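Clurow Mending Records

Short written records of household textile repairs, kept as plain tables. Version 2, released Monday, September 30, 2019.

Summary

Each row describes one repair to one item: what the item was, what was wrong with it, what was done, and what thread or patch material was used. The rows come from the job books of Clurow, a mending shop in the town of Cavska that takes in clothing, bedding, cushions, curtains, bags and soft furnishings. The job books were handwritten. They were typed up, cleaned, and given a shared set of codes.

The data is mostly useful for people who study everyday repair, for people building word lists for sewing and upholstery, and for other shops that want a ready-made set of repair codes. It holds text and numbers only.

What is in the folder

records/ – 10 CSV files, one per job book. The file name is the book letter, from book_a.csv to book_j.csv.
codes.csv – the 43 repair codes, each with a short name and a one-line definition.
items.csv – item types and the group each one belongs to.
terms.txt – shop words and abbreviations, spelled out.
CHANGES – what is different from the first release.
LICENSE – terms of use.

All files are UTF-8 with Unix line endings. Fields are separated by commas and quoted only where the text holds a comma. The first line of every CSV is a header.

Fields in the records files

job_id – book letter and line number, joined by a hyphen. Unique across the whole set.
item – item type as listed in items.csv.
part – where on the item the damage was, in the words of the job book. Can be blank.
fabric – fabric as the mender wrote it down. Not tested or checked against a label.
color – main color, in everyday words.
fault – what was wrong, as free text. Cut at 100 characters.
code – one repair code from codes.csv.
code_b – a second repair code, if two kinds of work were done. Otherwise blank.
thread – thread type and weight if known.
minutes – bench time. Blank in books A and B, where time was not kept.
returned – y if the item came back later for the same fault, n if it did not, blank if this was not tracked.
note – anything else from the job book that did not fit above.

How the repair codes work

Codes are three letters. The first letter gives the broad kind of work: S for seams, P for patches, D for darning, C for closures, E for edges and trims, L for linings, and T for ties, tapes and cords. The other two letters narrow it down. SOP is an open seam sewn closed by hand. SMC is the same job done on the machine. EPR is piping re-set along an edge, and EPN is piping replaced with new. TCR is a cord or drawstring re-threaded, TCK is a cord re-knotted or given a new end, and TCA is a cord anchored to the fabric where it had pulled out.

Choose the code for the work done, and leave the cause for the fault field. A pillow cover with a torn seam that was fixed by sewing a patch over the tear is a patch job and gets a P code, even though the fault text says "seam."

Edge and cord jobs on soft panels gave the most trouble during coding. Seat backs, headboard covers and padded screens often have a stitched line at the border that may be piping, a turned seam or a flat decorative stitch, and the job books call all of these "edge." Where the book did not say more, the code is EXX, edge work not specified.

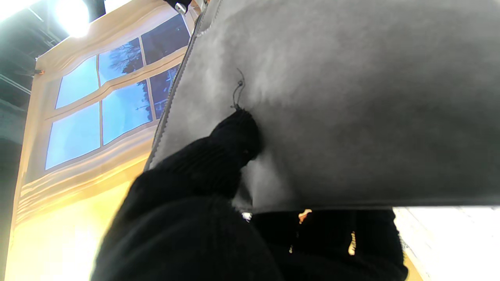
Gray fabric panel with a stitched seam or piping along one edge and a thin dark cord.

The fabric field has a similar limit. Words such as felt, suede, fleece and brushed cotton were used loosely at the bench, and two menders could write different words for the same cloth. We kept the words as written. If your work depends on fabric type, group these terms together before counting. A suggested grouping is in the last section of terms.txt.

Collection and typing

The job books were kept at the counter. One line was written when an item came in and finished when it went out, so the early fields on a line are often neat and the later ones hurried. Pages were typed in order, one book at a time, using Sakeo, a small form tool that shows one blank record at a time and rejects codes that are not on the list. A second person then typed every tenth page again without seeing the first version, and differences were settled by going back to the page.

Lines that could not be read at all were left out. Lines that could be read in part were kept, with blanks where the writing failed. Spelling in the fault and note fields was corrected only when the intended word was plain. Abbreviations were left alone.

Personal information

Customer names, phone numbers and prices were not typed. Notes that mentioned a person, an address or a family event were shortened to the part about the item. If you find something that slipped through, please report the job_id and we will remove it in the next release.

Known problems

Book D was water damaged and has gaps. The line numbers skip where pages were lost.

Book F uses "cushion" for both cushions and padded chair seats. They cannot be told apart except where the part field helps.

The returned field leans toward n. Customers who took a failed repair somewhere else do not show up as y.

Color was written under the shop lamp, and gray, beige and off-white are mixed up more than other colors.

Curtains and school bags come in waves over the year. The books do not cover equal stretches of time, so do not read the size of a file as a sign of how busy the shop was.

Uses to avoid

The set should not be used to compare how well brands or fabrics wear. It shows what people brought in to be fixed, and says nothing about the items that held up or were thrown out. It should not be used to set prices or bench times for paid work either. Minutes were rounded, and small jobs were often done in a batch and split evenly across the lines.

Loading the data

The files open in any spreadsheet program. Set the code and code_b columns to text before importing – some programs try to be helpful with short capital strings. Blank means not recorded in every field, with no separate marker for "none."

We also supply a short script, stan, which joins the records files, checks each code against codes.csv and writes one combined table. Run it from the top folder. It needs no other software beyond Python 3 and stops with the job_id of the first bad line it meets.

Changes from the first release

Added books I and J. Split the old code for cords into TCR, TCK and TCA. Added code_b. Fixed job_id values in book C, where two pages had been given the same line numbers. Dropped the condition field, which had been filled in too unevenly to use.

Terms of use

Free to use, copy and change for any purpose, with credit to Clurow Mending Records and the version number. Corrections are welcome and should quote the job_id, the field, and the proposed new value.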